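Talk notes, 28th July. Desk clutter session, second half.

Start with the Wurnero claim: a clear desk gives you back your morning. Ask who has seen the figures. I haven't. Their leaflet says 500 offices took part and leaves out what was measured.

Pause. Then the desk rule from the Butik handbook: 2 items within reach, everything else in a drawer. Say plainly that I doubt it. Drawers fill up too.

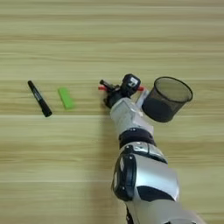 Does a bare table help anyone work faster?
Maybe for an hour. After that people get up to fetch what they put away, and I have yet to see a study that counts the walking.

Next, Tener's drawer trays. Nice trays. I bought 3 in March and still hunt for a marker before every meeting. Don't oversell this, it's one person's drawer.

If there's time, room 204: cleared in the spring, full again by summer. Take questions on storage, skip the ones on color coding.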